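The Year I Stopped Buying Clothes (Mostly)

It started with a closet rod. The rod in our bedroom closet in Wullstead had been sagging since spring, and one evening in September it gave up and put everything I own on the floor. I stood there looking at the pile and thought, well, that's a lot of shirts for a person who wears the same four.

So I made a rule. No new clothes for a year. Underwear and socks were exempt, on the grounds that I have to live with other people. Shoes were exempt if the old pair let in water. Everything else had to come from what was already on the floor.

I'm now through the whole year, minus one lapse I'll get to, and a couple of people asked me to write it up, so I'm writing it up.

The money first. I went back through my card statements for the year before, which is a thing I recommend doing with a drink, and found I had spent $2795 on clothing. I would have guessed a third of that. I don't dress like someone who spends $2795. I dress like someone who was handed a bag at a shelter and told to do his best. A large part of it was Sernari, which sends me an email every morning around six with the word "essentials" in it, and has a return window so generous that I never once got around to using it.

This year the total was $359. Two pairs of boots resoled, one zipper replaced, a pile of socks, and the lapse.

The first couple of months were easy, the way a diet is easy at ten in the morning. I unsubscribed from the emails. Sernari asked me why I was leaving and offered me a discount to stay, and when I picked "other" it gave me a box with room for 100 characters. I used all of them.

Winter was harder. I had a gray coat I had always disliked, bought in a hurry, with sleeves that end a bit before I do. In any other year I'd have replaced it by Thanksgiving. I wore it until April and I can report that I still dislike it, so if you were hoping for the part where I learned to love what I had, that's a different blog. I did stop noticing the sleeves. Then my aunt noticed them for me at Easter.

What I did learn was mending, a little. There's a repair counter at the back of the Modise dry cleaners, and the woman there will fix almost anything as long as you sit through her opinion of how it was made. She held my best jeans up to the light and sighed like a doctor. After the third visit I was embarrassed enough to buy needles and start doing the small jobs myself. I can sew on a button now. I can close a seam so that it stays closed, though you wouldn't want to look at it from the inside. Darning I gave up on. The sock I practiced on came out with a kind of scab on the heel.
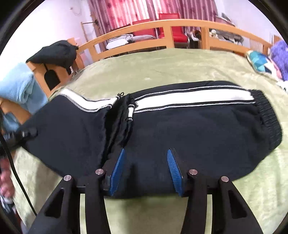

The other surprise was how much of my wardrobe turned out to be for a person I'm not. I had three linen shirts for the man who has lunch on terraces. I had a pair of hiking pants with legs that zip off, for someone who gets caught out by sudden heat on a mountainside. Meanwhile the stuff I wear at home, the soft things with elastic in them, was doing nearly all the work and getting none of the credit or the good hangers. I gave the linen to my brother, who does have a terrace. The hiking pants I kept. You never know.

About the lapse. In June we went to a wedding at Clorska, on the lake, and my suit trousers, which had fit perfectly well at the last wedding, had opinions. I tried standing very straight. I tried a belt, which was the opposite of the problem. The afternoon before the ceremony I drove into town and bought a pair of navy trousers from a shop that mainly sold fishing gear, and I felt so guilty about it that I told everyone at my table, including a couple who had only asked where the restrooms were.

The year ended a few weeks ago. I'd pictured going out and buying something nice to mark the occasion, and I got as far as putting a sweater in an online cart. It's still in there. The site has written to me twice about it, in a tone I'd call concerned.

I did finally fix the closet rod, with a bracket in the middle this time. The coat's on it. I'll be looking for a new one before it snows, and if anybody knows a brand that makes sleeves for people with ordinary arms, the comments are open.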